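Workshop Tips: Getting a Two-Arm Setup to Handle Cardboard
Posted by Florin Roman, July 24, 2020

We've been comparing fingers and wrist cameras at the Bunholm workshop all month, and cardboard has taught us more than any other material! It's cheap, it bends, it tears, and a box that's been handled a few times behaves nothing like a fresh one. These are the tips I'd pass along to anybody setting up a similar bench.

1. Start with one arm holding
Let the first arm clamp a side wall and lift, and keep the second one open and waiting until the box stops swaying. Petrică Iordache likes to send both in together (it looks great when it goes well), but I get far more usable tries out of taking turns. Use an empty box for this.
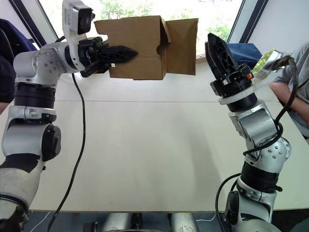

2. Pick fingers with some texture
Ridged fingers are my favorites by a mile. The smooth pair we got from Wammont is lovely on plastic tubs and slides right off a flap. Wipe them between runs, too, as cardboard dust gets into everything. A dry paintbrush is perfect for the grooves.

3. Go easy on the force
Our controller takes grip values up to 4000, and I was amazed how low you can go. We settled on 2308 for a single wall. Try five lifts at one setting before you touch the number again, and write it on the box in pencil.

4. Check the wrist view up close
A camera on the wrist is wonderful for corners. You get the fold, the torn edge and the finger all together, and you can tell whether you're about to grab one layer or two.

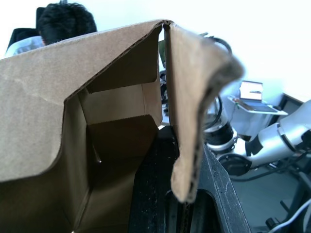

I keep that view open on a laptop the whole time I'm tuning. Lenuța Cârstea prefers the head camera for the approach and changes over for the last bit, and I've come around to her way. Watch for flaps hanging close to the lens, they blur badly and hide a lot.

5. Leave slack in the cables
Turn each wrist through its full range by hand-guiding before you tie anything down. We allow some 135 degrees either way.

Next up is tape, and I can't wait. If you've found a finger pad that lets go of packing tape cleanly, please write in!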